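Kitchen > Prep > Boards & Mats > Reviews

Silstead flexible cutting sheet, large, gray-green. Had mine since July so this isn't a first impressions thing. Quick one, dinner's on.

Size is the reason to buy it. Whole cabbage, two onions, still room to push stuff aside. I just lay it on the table wherever there's space and go. Stores flat behind the toaster – takes up no room at all.

Does it mark? Yes. Wide band of scuffs across the middle where I always cut, faint dark lines. Doesn't bother me, might bother you. The matte finish hides some of it but not in daylight.
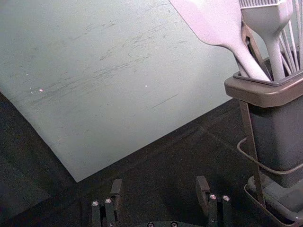
Smell was pretty strong out of the package, gone after a couple washes. Beets stain it, lemon juice gets most of that out. Corners are sharp-ish, not rounded like my old Kokwood one, and I've caught a sleeve on them more then once.

It slides. Biggest complaint. Damp dishcloth underneath fixes it but you shoudn't need to do that. My sister-in-law Ginette has the thicker Kokwood and hers stays put – costs more though, and it's smaller.

Paid 30 for it. Would buy again, probably the same color. Four stars, would be five with any kind of grip on the back.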